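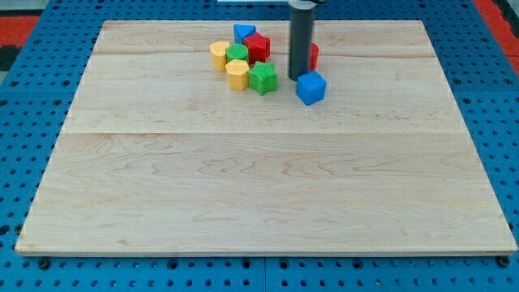 May 2018

I have promised myself to write in this book in English every evening, also when I am tired, and tonight I am tired. My feet hurt from standing on the hard floor at Larkdale. But it was a good day and I want to keep it.

The question I took with me on the bus this morning was the one my sister asks me on the phone each week: when will a machine clean up after the children? She has four of them and a living room where you can't put your foot down. I always answer "soon", and she laughs, and she is right to laugh. I have worked in this field long enough to be more careful with that word.

Blocks are the right kind of thing to begin with. A star is not a cube. You can take a cube by two flat sides and it will forgive you. With a star you must decide which points to hold, and if you decide badly it turns in your grip. A cylinder standing up is easy, but the same cylinder lying down can roll away, and then the plan you made one second ago is a plan for a different table. Two pieces that touch each other, like the yellow cylinder and the green one beside it, are already a small family problem. A child of two years pushes them apart with one finger without thinking. I spent the whole hour before lunch thinking about that finger.

I wrote in my work notes that the blue cube, alone on its side of the board, is the piece I would give to a beginner. The red star behind the green one is for somebody with patience. In the end this is what my job is now, to look at toys and say which one is hard. My father repaired tractors. I don't know what he would say.

At lunch we talked about Losis, the company which wants to sell a tidying machine for homes next year. Their leaflet was on the table in the lunch room and the price is printed on it, 3,000 dollars. One colleague thinks this is cheap. I said it is cheap if it picks up socks, and expensive if it drives to the sock and waits. We had a small quarrel, a friendly one. He believes the house will change to suit the machine, the same as streets changed to suit cars. People will buy flatter rugs and keep the cables off the floor. Maybe. My sister will not buy a flatter rug.

In the shops I am more hopeful. Last winter I visited the warehouse of Kokwood, where they pack hinges and screws and door handles, and I saw how much of the day goes into taking a thing from one box and putting it in another. There the light is always the same and the boxes stand where they stood yesterday. The women on the line told me they would gladly give away the heavy bins, but they want to keep the sorting of returns, which they find interesting. I thought it was a very sensible division, and I have never read it in any report.

So, my answer today, for the diary and not for my boss: in the shop, for some jobs, yes. In the kitchen, no. In the children's room, not for the whole room, but perhaps for a board with a few shapes on it and good light from above. It sounds small. When I was studying, we would have had a party for less.

One other thing I want to remember. In the afternoon I stood a long time looking at the grain of the wood. It makes waves, like sand when the sea has gone out, and for some minutes I was at home on the beach and not at work at all. Then somebody asked me a question and I had to ask him to repeat it. This still happens in English more often than I like. I heard "seam" and understood "seem", and we spoke for a while about two different matters, both of us very polite.

The Wattimena proposal must be finished before June. I have written the part about the method, which I like, and left the part about the costs, which I don't. The sum for travel is 1,366 dollars and I must find out again how I got that number. I looked in my papers after supper and found only the bus tickets.

Before bed I washed the dishes by hand, one pot, two plates, the big glass with the chipped foot that I always hold from underneath. I noticed the way my hand goes round it, slower than for the plates. I should write that down at work tomorrow. Also buy milk, and call my sister, who will ask again.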